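Omero 2, after 100 days of daily writing

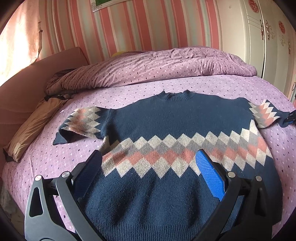 Fludport, July 14, 2026 – I moved all my drafts into Omero back in spring, mostly because Delphine Kincaid kept going on about it, and I'm still here! The writing screen is lovely: plain text, a decent font, nothing blinking at me. Search is quick even with my huge folder of half-finished stories.

Syncing is where I get grumpy. Twice I've opened a chapter on my laptop and found yesterday's version (the new one was on my phone, thank goodness). Support replied the same afternoon and sorted it, but still.

It costs 40 pounds, paid once, and exporting to Word keeps your italics – my old app never managed that. I'd like a proper word count per chapter, please. Four stars from me.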